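Simulation first, hardware second: how Multthorpe planned its equipment spend

Sointu Laaksonen had a capital request on her desk for 11 two-armed mobile manipulators when she asked for it to be withdrawn. The request was replaced in August by a smaller one covering 3 units, a block of compute time and a simulation license. Laaksonen is head of equipment planning at Multthorpe, which operates serviced apartments and intends to use the machines for room checks and light restocking.

"The first request was sized by floor area," she says. "Somebody divided the building by a coverage rate. Doors were not in the calculation at all, and a unit that can't get through a bathroom door covers the corridor and very little else."

The supplier shortlist had come down to Borkon and Moodley. Both quoted a two-finger parallel gripper as standard. They differed on reach, on payload and on the terms for spare fingers, which Borkon prices per pair and Moodley includes in the service contract for the first year. Laaksonen declined to give unit prices but confirmed that service and spares made up a larger share of the five-year cost than she had first allowed.

To size the order, Multthorpe commissioned Prendale to build room models and run door and pick-up tasks in them. The work was led by Elmarie Tshabalala, an integration engineer. Her team modeled 82 room variants, changing the door hand, handle type, floor finish and clearance beside the fixtures.

"Handle geometry costs you nothing to change in a model," Tshabalala says. "In a test bay it's a joiner and half a day. We ran 573 door attempts on the first pass and threw out the settings for a good part of them, and the only thing spent was machine time."

Asked what the runs altered in the budget, she names the wrist camera first. The base quotation had a single camera on the body. In narrow rooms the arms covered the part of the door the planner needed, so a camera at each wrist was added to the specification. The second change was floor clearance for dropped items near a threshold, which affects base height and therefore the choice of model.

Laaksonen adds that lever handles were given their own line. Multthorpe has several patterns across its buildings, and replacing the awkward ones was costed against buying a longer finger. "Replacing handles came out cheaper at two sites and dearer at the third," she says. "We carry both figures until the pilot is finished."

Neither of them treats the simulated results as acceptance data. Contact between a finger and a lever depends on friction values that Prendale estimated, and Tshabalala recommends that any purchase contract include a site test on the buyer's own doors, with payment held until it is passed. She also advises budgeting for model upkeep. A room model which isn't revised after a refit is of limited use, and Prendale quotes for revisions separately.

The three pilot units are to be ordered from one supplier only. Laaksonen expects to decide on the remaining quantity after up to six months of operation, and has reserved the compute block for the same period so that faults found on site can be repeated in the model.

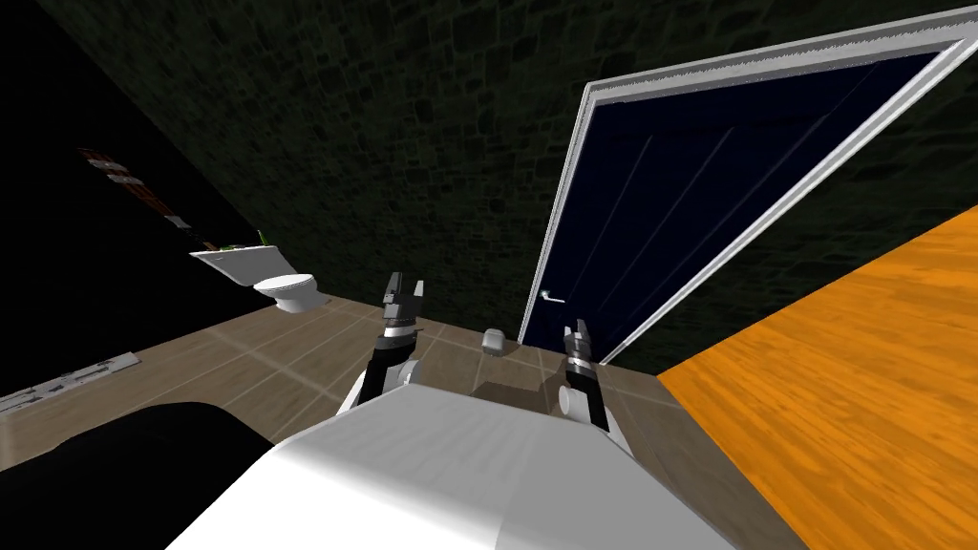
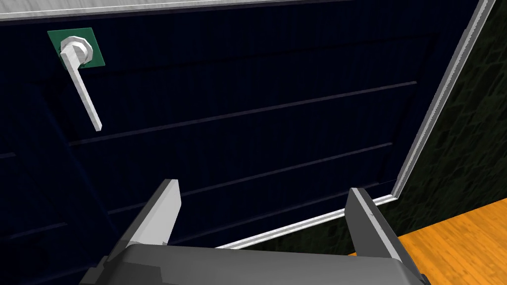
Simulated views from the door work, with the two-finger gripper and the navy door.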